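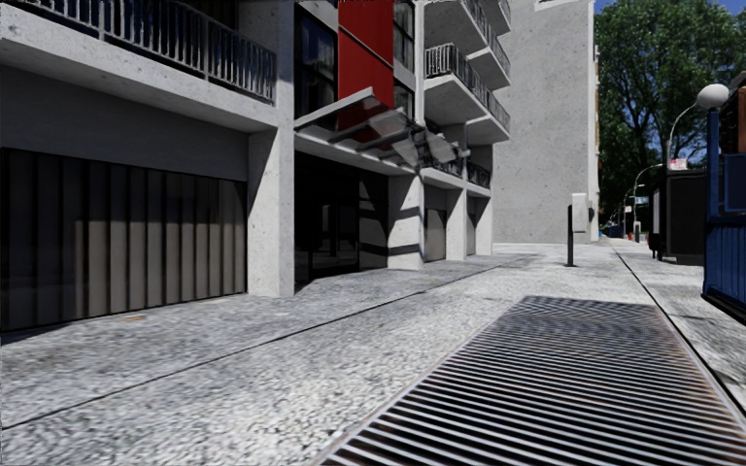
Sidewalk robots have a new place to practice, and it looks great. Nusomora, the small software team behind the Fliletis planner, put out its second simulated city block on Sunday, December 10, 2023, and anyone working on walking or wheeled robots can download it free.

The new block is called Eberhard. It is a sunny street with a wide concrete sidewalk, balconies overhead, hard-edged shadows and a big steel grate set into the pavement. That grate is the star of the release as far as planning people are concerned! Cost maps built from depth data tend to go to pieces over narrow gaps, and a planner that treats every dark bar as a drop will stop dead or swing out toward the curb.

"We had a beautiful planner that was scared of grates," says Dale Paquette, who leads perception work on the project. "It would sit there replanning until it timed out. Shadows from the pillars were nearly as bad."

Fliletis now keeps ground geometry and surface appearance in separate layers and only merges them when a path gets scored. The team ran 500 simulated trips down Eberhard with the new version, and 82 of them still ended in a timeout, most of those right at the curb. The logs from every one are in the download, failures included, so other groups can replay them and try their own fixes (the replay tool is a joy to use, with a scrub bar and a live view of the cost map).

Sun angle can be changed from a config file, and the sensor settings carry over from Sodby, the first block, released in April. Night lighting didn't make it in this time. Paquette says it is next on the list, along with six more ground textures and a proper fix for curbs.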